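6 Jul 2023

A thread on surnames and marriage. I did not plan to write it, but my essay in the Trirnden magazine has now 300 comments under it and I can't answer them one by one.

1/ The essay said that I call myself a feminist and that I took my husband's surname. It also said I am tired of being asked to defend this. Many readers understood the second part as an attack on women who kept their name. I have read it again and I see which sentence did it. It is the one with the word "performance". I would take it out today.

2/ I still stand by the rest. A principle can be good and the way people use it against each other can be bad. I had three conversations in one month where a person I had just met told me what my name says about me. They knew nothing else about me.

3/ In the language I grew up with, a woman's surname has a different ending from a man's. So my "own" name was already my father's name with a small tail on it. When I moved abroad the offices cut the tail off, because the form had one family name for everybody. I did not choose that either. 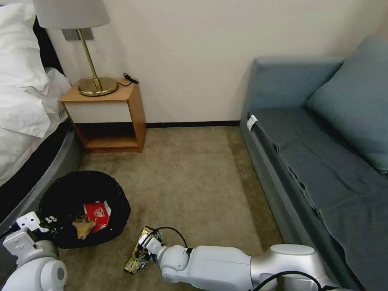

My room in Sornow, with the bedside lamp.

4/ One commenter wrote that this is exactly the point: every name in the line belongs to some man, so at least keep the one you were born with. I think it is a fair argument. It was the best comment on the page, and it was polite, and it had no likes at all.

5/ Another one wrote that choice is never free when nearly all the women choose the same thing. I agree with this more than my essay shows. If I say "I chose it freely" I must also say that my husband was never asked if he would change his. We talked about it for one evening, and his name was not on the table. I left this out of the essay and I should not have.

6/ What I can't accept is the step after. From "the custom is unfair" some readers go directly to "you are a fool or a traitor". The custom is old and large. I am one person with a passport to renew.
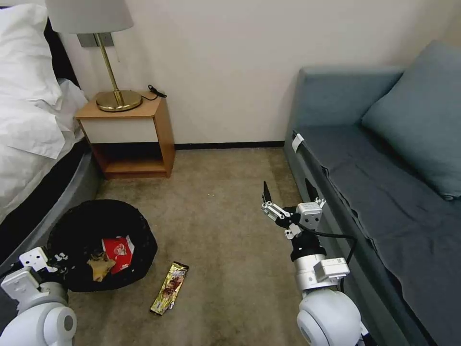 7/ And the passport is a real thing in this. On the Quansah forum there is a long discussion by women who kept their names and travel with children who have the father's name. They carry birth certificates in their bags. Some of them are stopped at every border. I read 621 posts there before I wrote my essay and I quoted none of them, which was a mistake — the practical side is where the custom hurts most.

8/ My grandmother's village was Skokititz. There the women were called by the name of the house they lived in, and the men who married in were called by it as well. On paper it was different. I don't say it was a paradise for women, it was very far from it. But it shows that people can arrange names in other ways and the bread is still baked in the morning.

9/ To those who asked for it, a short one. 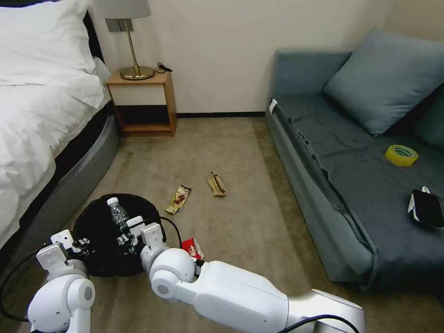 Would you change your name again, if you were marrying now?

I think I would keep it, mostly for the paperwork, and I would ask my husband first what he wants to do with his.

10/ This answer will disappoint both sides of the comments. Some will say I have admitted I was wrong. I was 24 in my head and older on paper, and I liked the sound of the new name. I still like it. A reason can be small.

11/ The editors at Trirnden offered me space for a reply. I have asked them to give it to the commenter from post 4 instead, if she or he wishes to write. I will link it when it is out.

12/ Replies are open for 5 days. Please disagree with the essay and leave each other's mothers out of it.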